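Getting marks off a matte tabletop

Fabbri27
We have a matte table in a sort of greyish mauve that we use for breakfast, and it shows everything. The toaster lives on it, and the kids leave their cups lying on their sides so the last bit of milk dribbles out. I end up with dull rings and a greasy patch. Spray cleaner makes it streaky. What do people use?

Gakora
Warm water, one drop of dish soap, microfibre cloth. Wipe it, then go over it again with plain water and dry it straight away. The streaks are leftover cleaner, so it may take two or three goes before they're gone.

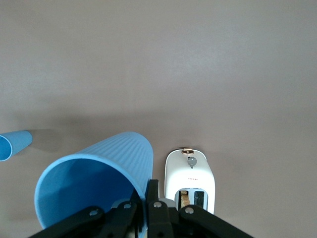
Don't use a melamine sponge. I did, and now I have a shiny spot the size of a saucer that catches the light every morning. For the greasy patch, leave a soapy cloth on it for five minutes first. Unplug the toaster and empty the crumb tray while you're at it.

kirker906
just get a tablecloth

Ineo_35
Agree with Gakora on the soap. For milk rings I use white vinegar and water, half and half, but check your table's care sheet and try it underneath first. Felt pads under the toaster helped with scuffs too.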